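Home News Events Shop Contact

Nolham repair mornings are back, and we've got more room
September, by Delyth Skyrme

I'm so pleased to be writing this one! Our Thursday repair mornings start again this month at the old Andex shop on Denum Street, and thanks to a grant of 2,000 pounds we can open all 3 rooms (last year we were squeezed into the front one, elbows everywhere).

Bring your toasters, lamps, radios, laptops and tired old desktop computers — Przemysław Żak is back on the computer bench and he loves a challenge. You pay for parts, and the tea is free.
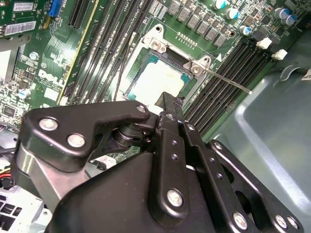
What to bring

The thing itself, its plug or charger, and any odd screws you've been keeping in a jar. Please back up your files first! Doors open at 10am and we take the last repair at noon. Microwaves we can't do, sorry.

Comments

Milošević: Do you do sewing machines? Mine's jammed solid.

Delyth Skyrme: We do — come early, there's one sewing bench and it fills up.

tanya_b: Is there parking round the back this year?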